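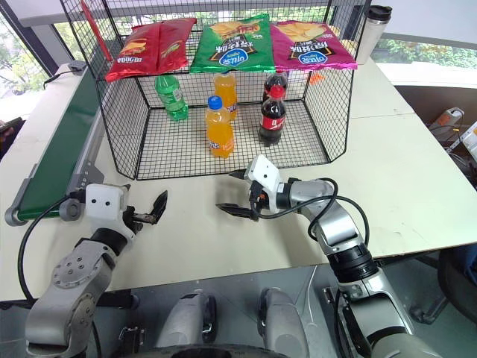

Soda bottles and bags of chips on the mesh shelf used in the Sterdale trials.

SELTCOMBE, 13/07/2020 – Ferno today released the first results from Sterdale, its project on whether a two-armed robot can take over small chores in stores and homes. The short answer is that it can do some of them, slowly, and still needs a person nearby.

The trials used a wire shelf, plastic soda bottles and bags of chips. The robot was asked to take a bottle by the body, set it down in line with the others and leave its neighbors standing. It completed 194 bottle placements without help. In 31 further attempts a member of staff had to step in.

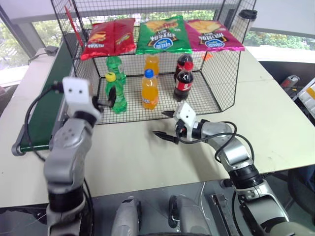

Bottles in the front row gave the least trouble. Reaching the back row past a bottle already in place was harder, and most of the 31 failures came from there. Chip bags are a separate problem. They bend and slide over each other, and Ferno does not yet count them as a solved item.

"A store clerk faces a shelf like this without thinking about it," said Hongjun Zou, who leads the project. "Our system takes 80 seconds for one bottle on a bad day. I would not put it in a shop this year."

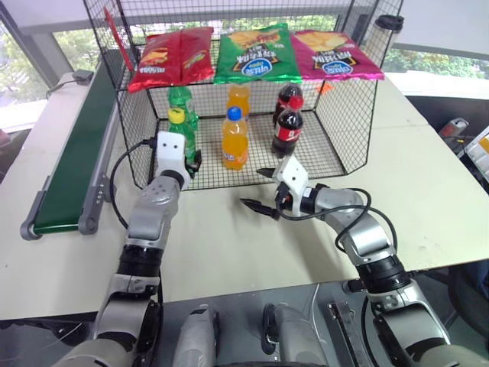
Next steps

Ferno will repeat the trials in July with its partner Pärn, which supplies shelving to small grocers. The new round covers 11 tasks, including clearing a kitchen counter and sorting returned bottles. Results will be published whether or not the robot improves. No product or price has been announced.

Contact: Ferno Press Office, Seltcombe | © 2020 Ferno. All rights reserved. | Back to top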